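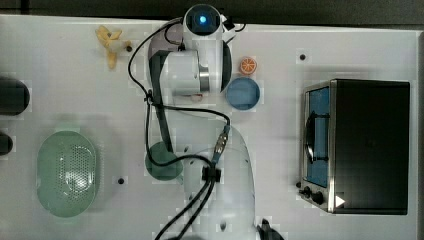 Clearing up after fruit — the quick way

Did this for the kitchen at Illomstead when I was there most days, and people keep asking for it, so typing it up before I go out. It's for snack time. Banana, orange, a few bowls, table left sticky. Should take you 8 minutes, less once you've done it a few times.

What you need

A bowl for scraps. Any old bowl, shallow is fine.
A colander.
Two cloths, one damp, one dry.
Washing-up liquid.
Compost caddy, lid off before you start. Not after, when your hands are full.

Step 1. Peel first

Pick up banana peel before anything else. They go brown, they stick, and somebody always puts a plate down on one. Lift it by the stalk end so the strips hang down together. Straight in the scrap bowl.

Step 2. Orange

Slices that haven't been touched — save them. Lidded tub, fridge, eat by the next day. Chewed ones and rind go in with the peel. If your compost is a wormery go easy on the orange, mine sulked all December after I tipped in a whole net's worth of rind.

Step 3. Plates and bowls

Scrape, then stack. Plates at the bottom, bowls on top, biggest first. Don't stack with bits still on or you end up washing the undersides aswell.

Step 4. The colander

Do this one straight away. Once fruit bits dry in the holes you'll be there with a cocktail stick. Hold it upside down under the tap and run the water through from the back. Quick going over with a soft brush, rinse, leave it to drain on its side. No scourer on plastic ones, it scratches them and then they stain.

Step 5. The table

Damp cloth, drop of washing-up liquid. Start at the far side and pull towards you, crumbs into your other hand. Juice dries clear on a white top so you won't see it, feel for it with your palm. If there are any holes in the table top, twist a corner of the cloth into them. Then the dry cloth.

Old banana marks: warm water and bicarb, mixed to a paste, leave it for 2 minutes, wipe off. Try a corner first. Crescencio Sarmiento swears by lemon juice instead, works on his table in Kevimbridge, did nothing on mine.

Step 6. Caddy

Empty the scrap bowl, lid on, rinse the bowl. In hot weather take the caddy out the same day. Fruit flies are very quick.

Few odds and ends

Cloths in the wash after, not back on teh tap.
Banana peel is fine in compost, cut it up if you can be bothered. Take the sticker off.
Bowls can go in the dishwasher if they say so underneath.

Will add the berry stains bit when I get a minute.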